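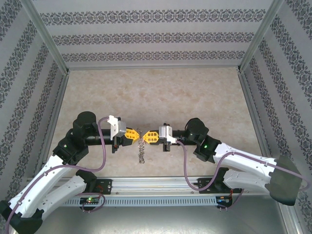 Why is a coil spring hard for a robot to handle, when a person can pick one up without thinking?

A spring changes shape as soon as it is touched. It bends, stretches and swings, and it catches on itself, so the robot can't work from one fixed shape the way it could with a block or a bolt. A person feels the spring give and adjusts without noticing. A robot has to be set up or taught to do the same.

That was the question our group took with us to the open day at the Antunes workshop in Derkatport, and this report is mostly the story of how we got to the answer. Our course asks every project group to visit a working place connected with its topic, watch one process closely, and write down what we learned and what we would do differently in our own project. Our topic is handling soft and springy parts. We had been reading about it since September and felt we knew a fair amount, and it was good for us to find out how much of that came from reading and how little from looking.

Getting there

We took the early bus from Belport and arrived well before the doors opened at 10, so we stood outside with our coffee and argued over the question list one last time. The open day is held each October and it was busier than we had expected, with families, some people from local firms and at least one other school. The people at the desk were very kind about our clipboards. They gave us a floor plan and told us that the two-arm cell would be running demonstrations all morning, with a break at noon, and that we were welcome to stay for as many as we liked. We stayed for 6 of them, which I think was more than anyone else, and by the end the operator was greeting us like neighbors.

What the cell is like

It is an enclosed space with patterned panels on the walls and a pale, stone-look tabletop, and the arms are mounted toward the front, one at each side. I had imagined something bare and industrial, and it was a nice surprise to see it had a bit of decoration. The fingers are bright yellow and come to a point, with openings cut through them. The purple cables are clipped along the white links of the arms with plenty of slack left in them, and one of our group, who does our wiring, spent a good part of the first demonstration looking at nothing else. We had been pulling our own cables much too tight, and she went home and redid them that same evening.

Watching the work

The job for the morning was a thin metal spring, handled between the two arms. The part that stayed with all of us was how near the two yellow tips come to each other. There is hardly any space between them, and the spring is right there, with its small loops running down toward the front of the table. From behind the rope you find yourself holding your breath a little. Our notes from the first demonstration are not much use, I have to admit, since most of us simply stopped writing.

By the second round we had a system. One person watched the left arm, one watched the right, one watched only the spring, and I kept the time. This worked much better, and I would recommend it to any group making a similar visit. The person on the spring had the hardest job by far. The lower part would sway after the arms had settled, and she wrote "still moving" so many times that it became our heading for the page.

We asked the operator about this between rounds. He explained that the pauses we had been timing were there on purpose, so the spring could calm down before the next move. We had put them down as the computer thinking! He also told us that they slow the arms a great deal whenever the tips are close together, and that a faster version had been tried over the summer and given up after a lot of tangled springs.

Questions we asked

We had far too many questions and got through perhaps half of them. These are the answers we found most helpful.

On practice: the workshop had made 2000 practice attempts with different springs before showing the job to visitors. Our own project has made a few dozen, so that was a humbling thing to hear.

On using two arms: one arm can lift a spring, but it has no control over what the loose end does. A second arm can steady it or hold it at another point. The price is that each arm has to keep out of the way of the other, and most of the planning goes into that.

On what goes wrong: the usual trouble is a loop closing around a fingertip. When it happens a person stops the cell and frees the spring by hand.

What it means for our project

Our project, which we call Prorham, uses 2 small hobby arms to pass a length of spring from one side of a tray to the other. Before the visit our plan was to make the handover as quick as we could. We have now changed it in several ways. We are adding a pause after every move and we will test different lengths of pause. We are printing new fingers that narrow toward the end, as our present ones are wide and flat and hide the very thing we are trying to see. And we are going to write down every failed attempt with a short note on how it failed, where before we only marked it with a cross.

We did think about asking for a second arm design as well, but there isn't time before the spring term — our teacher was quite firm about this, and she is probably right.

What we would do differently

We should have brought a spring of our own to compare. We also should have agreed on words before we went, as "grip," "hold" and "pinch" mean three different things in our notes depending on who was writing, and sorting that out took most of an afternoon. The timing sheets are in the appendix, with the first demonstration left out.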